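Capítulo 4
Superficies, volúmenes y capacidad

Al terminar este capítulo sabrás distinguir entre el volumen de un cuerpo y su capacidad, calcular el área lateral y total de prismas y cilindros, y pasar de centímetros cúbicos a litros sin equivocarte de potencia.

En la fábrica de conservas Podent, a las afueras de Villanueva, se guardan todavía los cuadernos de la antigua encargada de almacén, Begoñe Alcaraz. En uno de ellos aparece una cuenta repetida muchas veces: cuántos litros caben en un depósito del que solo se conocen el diámetro y la altura. Alcaraz medía con una cinta de modista y apuntaba los resultados en litros enteros. El depósito mayor figura con 2.327 litros; el menor, con 316.

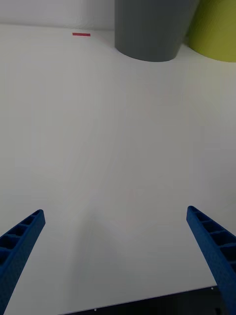 El cilindro es el cuerpo de revolución que se obtiene al girar un rectángulo alrededor de uno de sus lados. Ese lado fijo coincide con el eje, y su longitud es la altura. El lado opuesto genera la superficie lateral y se llama generatriz. El color no interviene en ninguna fórmula: el cilindro gris y el verde amarillento de la fotografía se calculan igual, y bastan dos datos de cada uno, el radio de la base y la altura. Si desarrollamos la superficie lateral sobre un plano, obtenemos un rectángulo cuya base mide lo mismo que la circunferencia – es decir, 2πr – y cuya altura es la del cilindro.

Conviene recordar dos cosas del capítulo anterior. El área del círculo es πr², y un decímetro cúbico equivale a un litro. Con esto ya se puede resolver el problema de los depósitos.

Actividad inicial
Un depósito cilíndrico de la fábrica tiene una capacidad de 1.009 litros y una altura interior de 12 decímetros. Calcula el radio de la base y redondea al centímetro. Compara después tu resultado con el de un compañero – si no coinciden, revisad primero las unidades.

4.1 Área lateral y área total
Empezaremos por el prisma recto, cuyo desarrollo plano es más fácil de dibujar, y pasaremos después al cilindro.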